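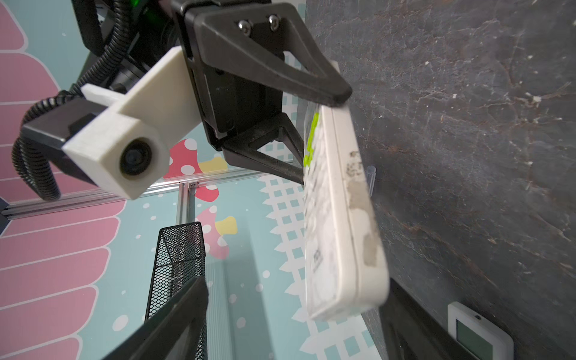

Household Repair Club, Wudley Branch

**Visit to the Kanaujia small appliance workshop, 2020-10-30**

Four of us went over to Kanaujia for the open afternoon. Entry was free, but you had to sign in at the Stanadetti Street door, as the front entrance is closed until December. Parking is on the street.

The first room is all small battery goods: remotes, thermometers, timers, and so on. The off-white remote was the one I spent the most time looking at. It has lime-green button markings and a lot of scuffing, with gray patches worn into the back and edges. I couldn't make out the logo. Povilas Mockus, who runs the bench program, told us that scuffed cases like this are kept for practice and that a clean case goes to the resale shelf at $4.

The work surface is a dark marbled top. I would have picked something lighter for small screws, but white plastic does show up well on it. A thermometer with a blank screen was sitting out next to the remote.

## Remotes

Povilas said the workshop took in 2233 items last year and that remotes were the largest group. Most come in with no note attached. The intake sheet asks for the model if it is known, the battery size, and whether the cover is present. 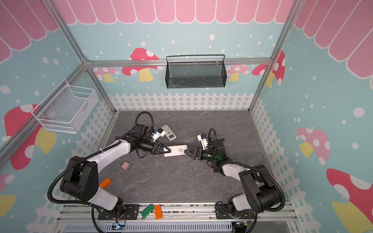

*Two white remotes on the work surface, one long and slender, the other shorter and wider.*

They store remotes by battery size, in trays. Our own shelf is sorted by brand and it takes forever to find anything, so I'd like us to try their way. The trays are made by Konus and cost $94 for the set.

We also talked about covers. A missing battery cover is the most common fault on their list. They keep a drawer of spares, 84 when it was last checked, and fit them by trial.

Next was a round white device with its battery compartment open and two AAA cells in it, black and gold, marked 南孚. Two more of the same kind were lying on the table, along with the curved cover, and a screwdriver with a clear handle was held between two gripper tips, pointing toward the device. 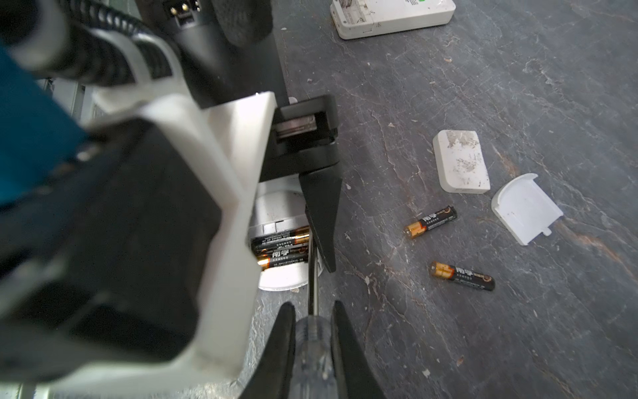 ## For our next meeting

- Decide on the trays.
- Copy the intake sheet. I have one.
- Start a drawer for loose covers.
- Povilas can take another group of four in December. Names to me, please.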